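Garrafão novo no bebedouro

26 de abril de 2021

O garrafão do bebedouro acabou a meio da manhã e a troca calhou-me a mim. Registo o procedimento, que desde novembro só estava na cabeça do Segundo Apaza.

Desligar o aparelho da tomada. Retirar o vazio na vertical, sem o inclinar. Limpar o encaixe com um pano húmido e deixar secar. O manual que temos na gaveta recomenda higienizar o circuito a cada 4 meses; o nosso ia com quase 40 semanas.

O garrafão novo vem embrulhado em película transparente. Eu deixo-a no corpo e corto apenas a parte que cobre o gargalo. A Geetha Shetty prefere tirá-la toda.

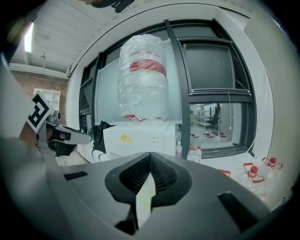
Garrafão ainda com a película, junto à janela.

Depois de encaixado, espera-se que a água desça e abre-se primeiro a torneira branca, até o caudal ficar regular. A da tampa com rebordo vermelho fica para o fim, e o aparelho só volta à corrente quando também ela deitar água. Os primeiros copos vão para as plantas.

Para beber uso copos de plástico transparente, que lavo e reutilizo. As garrafas pequenas de tampa vermelha ficam no parapeito, e os garrafões de reserva à direita do bebedouro, com as pegas à mão.
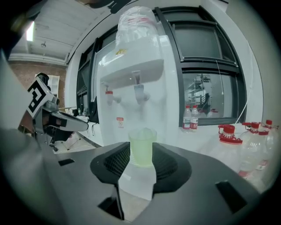

Pendentes

Comprar um pano só para o encaixe. Perguntar à Dragica Leka pela data da próxima entrega.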